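## 4. Running the Cutlery Sorting Demonstration

Applies to the Plirno hand-held gripper when shown at open days and home visits. Revised 5/10/19.

Before visitors arrive, the host should read this section in full. Each demonstration lasts 18 minutes and requires 2 trained operators. Questions concerning the timetable should be addressed to Getachew Woldemariam at the Galbraith office.

### 4.1 Setting out

1. Lay a cloth over the working surface and smooth out any folds.
2. Place the grey tray within easy reach of the operator.
3. Put out forks, spoons and chopsticks. Mixed materials are preferred — metal, wood and plastic each behave differently between the fingers.
4. Begin with chopsticks. Close the fingers on one chopstick only, and keep its lower end inside the tray until the grip is firm.
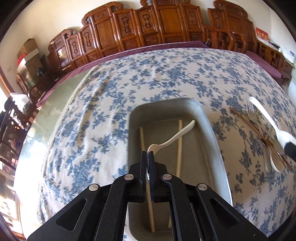 ### 4.2 Working with the dish

1. Move to the white dish once visitors have seen the tray exercise.
2. Bring the open fingers down on either side of the rim and close them slowly.

**Caution:** Do not place items heavier than 200 g in the dish. Visitors' hands must be kept clear of the fingers at all times.

3. Where a second gripper is in use, its operator should remain in front of the tray and wait for a spoken signal.
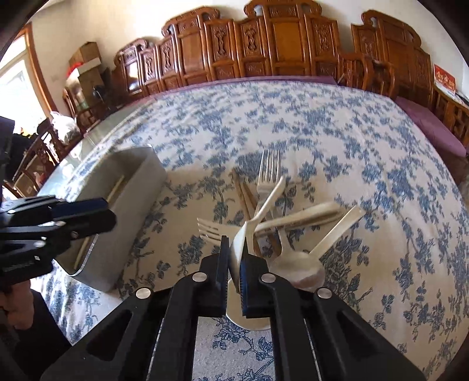
4. Open the fingers fully before withdrawing the tool. A gripper drawn back while partly closed may tip the dish.
5. Invite one visitor at a time to try the tool, under supervision.

**Note:** Visitors under the age of 18 may take part only with an accompanying adult.

### 4.3 Closing the session

Switch off both tools and return them to the Susto case. Record the number of visitors on the attendance sheet.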